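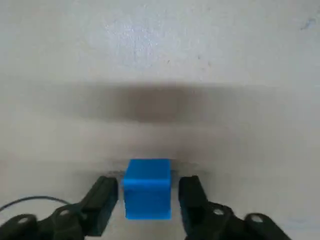
Florin Chiriac
Filed under: data collection, two-arm table
February

The Lestby set now stands at 3962 episodes. An episode is one recorded attempt at one instruction, from the moment the arms leave their rest pose to the moment the operator presses stop. I have been asked how the set is put together, mostly by people who are planning their own and want to know where the hours go, so these are my notes. They assume you already have arms that work and a way to drive them.

Instructions

Every episode carries a single line of text. The early ones were written by whoever was driving, and they were bad. "Get the cube" and "pick up cube" and "grab the blue one" all meant the same motion, and "move it over" meant six different motions. We kept the variety in wording and got rid of the variety in meaning. There is now a list of tasks, each with a start condition and an end condition, and under each task a pool of phrasings. The recorder picks the phrasing. The operator sees it on the screen and can reject it if it doesn't fit what is on the table.

The end condition matters more than I expected when I wrote the first version of the list. "Pick up the blue cube" ends when the cube is clear of the surface and held still for one second. Before that was written down, some operators stopped at finger contact and others carried the cube halfway across the table. A policy trained on that mixture closes the fingers and then does something arbitrary, which is a fair summary of what it was shown.

Objects

The objects are cheap and small, and most can be picked up from more than one direction. Cubes are useful for grasp alignment because errors show at once: if the fingers come in rotated, the cube turns as they close. Soft toys hide the same error completely. A plush will fold into almost any grasp, so an episode with a poor approach still ends in success. I keep both kinds in the set and I don't average their success rates together. If you see one number for "pick" in somebody's results, ask what was being picked.

The ball is its own category. It leaves when touched badly. Operators hate it and the episodes are long, but the recovery motions in them are the best material we have. After a missed grasp the driver has to open, back off, look for the ball and come in again, and those few seconds teach the model what to do when the world has moved since it last decided.
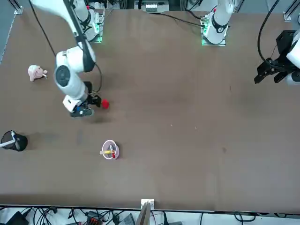 Right gripper short of the red ball, left arm over the open part of the table.

Placement

Left alone, people put things where they are easy to reach. I plotted the start positions for the first month and got a dense blob in front of each arm and almost nothing elsewhere. The model learned the blob. An object a hand's width outside it was approached with great confidence at the wrong place.

The fix was to take the choice away. The recorder, a small program called Nyberg that I wrote over one winter and have regretted in parts ever since, draws a rough position for each object and shows it on a plan of the table. The operator puts the object down near that point at whatever angle it happens to land. "Near" is deliberate. Exact placement is slow, and the scatter from a human hand is worth having.

Distractors come from the same draw. An episode about the cube may have a cup and a toy present that play no part in it. Without them, "pick up the cube" and "pick up whatever is there" produce identical data and the text input is ignored. I lost about two weeks to this in the first set. The loss curve was excellent throughout.

Two arms

Both arms are recorded in every episode, including the ones where only one moves. The idle arm's joint values go in at the full rate along with everything else. It is tempting to mask them. We tried it, and the resulting policy let the unused arm drift down by small amounts until it was in the way. With the still arm in the data, it learns to stay still.

The choice of arm is left to the operator unless the instruction names one. There is a soft rule that you use the arm on the side where the object is, with a band in the middle where either is allowed. The band causes some trouble in training, as the model can start both arms toward the same object. Handover tasks reduced this. I don't have a clean explanation for why and I would not bet on it holding for another table.

Cameras and time

There is a fixed overview, a head view, and a view at the wrist. The wrist view does most of the work in the last stretch before contact, when the fingers fill the bottom of it and the object is somewhere between them. The overview is what tells the model which object to go to in the first place. Drop either one and the failures sort themselves neatly: without the overview it goes to the wrong thing, and without the wrist it goes to the right thing and closes beside it.

All streams are stamped when they arrive at the computer, which is wrong but consistently wrong. The delay differs between cameras. I measure it each Friday by having an arm make a sharp up and down motion and lining up the turning point in each stream against the joint log. The offset is stored with that week's episodes and applied on export. Raw files are never rewritten. When the measuring script had a sign error, which it did, the repair was one line and an overnight export.

Cables are the other thing that changes from week to week. They hang from the arms, they are visible to the cameras, and they pull slightly at the wrist when the arm is far out. I used to retie them before each session so that every recording looked the same. Now I retie them only when they catch on something. A policy that has only seen one cable shape is sensitive to it, and the sag differs enough over a month to give the variation without any effort from us.

Rejecting episodes

Every episode is watched once at double speed by someone other than the person who drove it. There are four reasons to reject: wrong object, end condition not reached, dropped stream, hand in view while the arms are moving. Clumsiness is not a reason. Neither is a failed first grasp, provided there was a second one that worked.

Rejected episodes are kept with their reason code. In the last round there were 111 of them, and the largest group was dropped streams, which all came from one USB hub. I would have found the hub sooner if the code had been split by camera from the start. It is now.

Slow episodes need a remark. New drivers pause a lot, in midair, while they think. The pauses are recorded as actions like any other, and a model given enough of them will also pause in midair, possibly forever, as the picture and joint values at the next step are the same as the ones that just told it to wait. On export I trim any stretch longer than half a second in which no joint moves, except at the end. The raw files keep them.

How much is enough

For a single pick task with one object on our table, more than 300 episodes brought little that I could measure. For the mixed set with distractors, the curve was still going up at 2000 and I have not seen it flatten. These are numbers for one table, one pair of arms and one group of drivers. The group in Astley has a lower table and a different gripper, and their curve has a different shape, so I would not carry ours over to anything.

What I would carry over is the order of work. Collect a small set across every task, train on it, watch it fail, and only then decide where the next block of recording goes. The first time through I finished one task before opening the next, and the mistakes in the list of instructions were found far too late to be cheap. 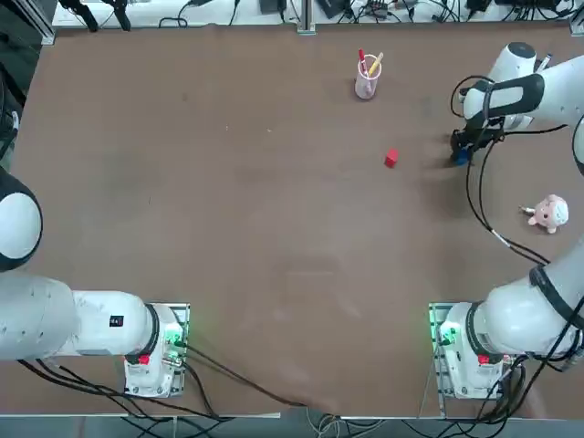 Do you have to collect everything again if you change the gripper?

Usually only part of it. The older episodes still teach the model which object the instruction refers to and how to get near it, so they stay in the mix. What goes stale is the last few centimeters and the finger commands. I record a fresh block for each kind of object with the new gripper, weight it more heavily in training, and tag both sets so they can be separated later.

The same approach has worked for a moved camera, with a smaller block. It has not worked for a moved arm base. When we shifted one base to make room for a rail, the old joint targets pointed at the wrong places on the table, and I had to convert them through the new mounting position before they were of any use. The conversion script is in the Salarcombe repository with the exporter, along with a note on which joint runs backward.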